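Pads again

Quick one tonight, I have a gripper in pieces on the kitchen counter and want to get this down before I forget what I did.

So the Bukton gripper needs new finger pads. Again. Last set went on in December and I logged 1359 cycles on them, mostly picking up mugs and those awful waxed boxes. Slipping started small. Then it dropped a mug, then the same mug again. I blamed the motor, naturally. Spent an evening redoing the current limit in the Kundorar config and got nowhere.

Ruoxi Qin told me to stop typing and go look at the fingers. Fine.
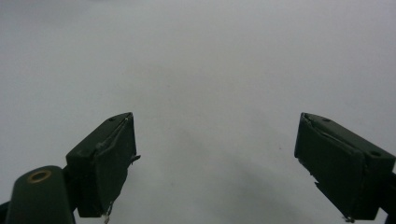 Fingers wide open, before I touched anything. Edges lifting on both pads, and look at the fuzz at the bottom.

Yeah. Not the motor.

Old pads off first. Power out, obviously, I've had a finger in there before when it homed. I peel from the lifted edge, slow, pulling back along the pad and not straight out. Straight out leaves half the glue behind. If it fights you, hair dryer on low for a bit. LOW. The fingers are printed and I bent a tip last year being impatient.

Then glue residue. Plastic scraper, then alcohol on a rag. No acetone, please. I do this twice becuase the first pass always looks clean and isn't.

New pads are cut from the Plundus sheet, the grippy one with the cloth back. Tried the Jiang foam for a while, nice and soft, but it tore at the corners almost right away. Round the corners with scissors before you stick it down. Square corners catch on box edges and that's where the peeling starts, at least on mine. Cut it a hair short of the finger face too, so nothing hangs over.

Stick, press, then close the gripper on a scrap of wood and leave it overnight. I used to skip that. Don't.

After that re-zero the open and closed positions, new pads are thicker than worn ones so the old closed value will squeeze too hard. Mine went from 352 to something lower, still fiddling, will post the number once I trust it. Check the finger screws while your in there. One of mine was loose.

Also adding a pad check to the weekly list, next to the cable one. Should of done that ages ago.

Still to do: cut spares so I have two sets in the drawer, and order more sheet. Anybody know if the thicker Plundus stuff is any good? Comments are open. Off to clamp this thing and go to bed.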